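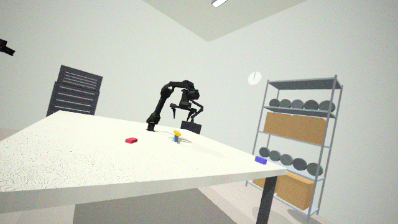
Episode 57

Tilt again. The whole room leaning like a ship, and Chak-lun Tseng had her head on one side to match it, coffee going cold by the keyboard.

"You could just level the camera," Kamol said from the door.

"That's the point. I can't."

He came in anyway. Kamol Suksawat always came in anyway. Dropped his bag on the other chair, looked.

Red block. Blue block way over at the right. The little T standing up between, yellow cap, blue post. And the black one at the back edge, with the gripper hanging over it, fingers open.

"Which one did you ask for?"

"Red."

"Huh."

"Yeah."

The method was hers, mostly. Mindell, after the street she'd lived on when she thought of it. You train the policy in one room, then you move the viewpoint every episode – up, down, rolled over – and never tell it. No calibration. It has to work out from the picture which way down is. Enness wanted a number by February and had got a number by February, and the number was fine. 2000 episodes, 171 failures. Everybody shook hands. There was a cake.

Then she'd gone back and watched the failures. All of them, one by one, at night, because she couldnt sleep.

"It goes for the black one," she said. "When it's rolled far enough. Doesn't matter what I ask for. Red, blue, the T. It goes to the black one and it stops."

"Stops how?"

"Like that. Open. Over the top of it. Runs out the clock."

Kamol pulled the chair closer. Scrolled back through the list without asking. She let him. 12, no. 31, no. 40, yes, hovering. He made a small noise.

"It's the same color as the arm," he said.

She didn't say anything.

"Black arm, black block. You roll the room, it loses where it is. So it looks for –"

"Itself."

"I was going to say a reference."

"Same thing."

He laughed, but not much. Outside somebody was running the floor polisher down the hall, same as every night, up to the elevator and back.

She typed it up as a note. Three lines. Under large roll the policy appears to treat the dark block as part of the arm. Proposed test, recolor block. Proposed test, recolor arm. It looked so thin, written down. Ilutlow had reviewed the last one and Ilutlow would want an ablation for every comma.

"Do the green one first," Kamol said.

"There is no green one."

"So make one."

Two minutes. Change a value, save, same seed, same awful lean on the room. Same clock on the wall, same boxes on the shelf, everything where it was, only the block at the back gone green. She asked for red. Hit run.

The arm swung out. Slowed. Fingers open, over the bare white middle of the table, and she said come on, out loud, to a program.

It went down on the red block. Closed. Lifted.

Kamol whooped and kicked the desk by accident and the coffee went over, all of it, into her notebook, the paper one, February and everything. She grabbed at it, too late. Held it up dripping.

"Again," she said. "Run the next one, I've got my hands full. Go, go. Next seed."

"It was one episode, Chak-lun."

"I know it was one. Theres 170 more. Run it."

He wiped his hand on his jeans and ran it.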